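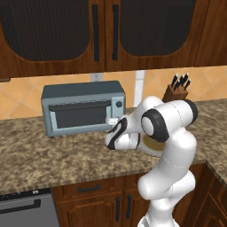

The toaster oven on the kitchen counter.

How to enter your song for a regional music award

By Adelino Arruda

Most regional music awards take entries straight from the artist. You don't need a label or a manager to enter. You do need a released song, a clean set of files and a free evening to fill in the form. I have entered my own band and several others in the Tivden Music Awards, and the steps below follow the way Tivden does it. Other awards differ in the details, so read their rules first.

Step 1. Check that the song qualifies

Look for the eligibility window on the rules page. The song has to be released inside it, and the date that counts is the first day it was available to the public anywhere. If you put the track on your own site in May and on the streaming services in June, your release month is May. A remix or a live version of an older song usually goes in its own category or isn't accepted at all.

Tivden also asks that at least one member of the act lives in the region. A utility bill or a lease is enough proof.

Step 2. Pick one category, or two at most

Each category carries its own fee, and the same song spread over five of them rarely does better than in one. Read last year's nominee list and listen to a few of the songs. If yours would sound out of place next to them, move on to another category.

Best New Act has a catch. If you have ever released a full album under the same name, you can't enter, even if no one bought it. Singles and EPs don't count against you.
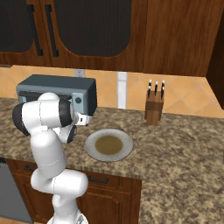
Toaster oven and granite countertop.

Step 3. Get the files ready

You will be asked for the following:

One audio file, WAV, not MP3
The lyrics as plain text, with a translation if they aren't in English
One press photo, 300 dpi, landscape
A biography of no more than 2,000 characters, including spaces
Full credits for writers, players, producer and mixer

Name every file the same way: act, song title, type of file. Judges download these in bulk, and a file called final_mix_new_2 gets lost.

The credits take longer than people expect. Write to everyone who played on the track and ask how they want their name spelled. If there's a co-writer, get a short email saying they agree to the entry. Tivden asked us for this once, two days before the deadline, and our bass player was on a ferry.

Step 4. Write the biography

Start with what the act is and where it's based. Then cover the song: when it came out, who produced it, where it was played. Leave out childhood stories and lists of influences. Radio play is worth a line, and so is a support slot with a known act in the region. Our entry for "Wirkness" said it spent 14 weeks on the Nundetti Radio listener chart, and the host read that line out at the ceremony.

Don't quote your own friends as reviewers. If you have no press yet, skip that part.

Step 5. Fill in the form

The form doesn't save as you go. Type your answers in a separate document and paste them in. Curly quotes and dashes sometimes turn into odd symbols, so look over the preview page before you pay.

Use an email address that you check every day. Shortlisted acts get a message asking them to confirm, and they have 88 hours to reply. After that the place goes to the next act in line.

Pay by card if you can. Bank transfers are accepted, but your entry stays on hold until the money arrives. Save the receipt and write down the entry number. 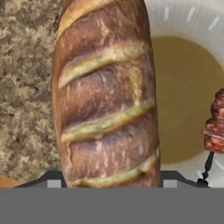

A long loaf with diagonal scoring.

Step 6. Ask for votes, if there is a public vote

Some categories are decided by judges alone. Others have a public round, and the form tells you which. For a public round, send one message to your mailing list on the opening day and another on the last Saturday. Put the direct link to your category in both. The link to the front page loses a lot of people, who have to scroll through every category to find you.

Don't buy votes or offer prizes for them. Tivden removes acts for both.

Step 7. If you are nominated

Reply to the confirmation email first, then tell people. The list is under embargo until it goes up on the awards site, and that includes your own social pages. After that you can use the nominee logo on posters and sleeves. Keep it in the colors supplied.

Each act gets two seats. Extra tickets for the Baptista Theater go on sale to nominees before the public, so decide early how many you need. If you are asked to perform, send your stage plan and input list with your reply. The changeover between acts is short and the house drum kit stays where it is.

Problems you may run into

The upload stops partway: try a wired connection, or a different browser.

The song title is already taken: add the act name in brackets after it.

You entered the wrong category: write to the entries desk with your entry number. They will move it free of charge up to the deadline, but not after.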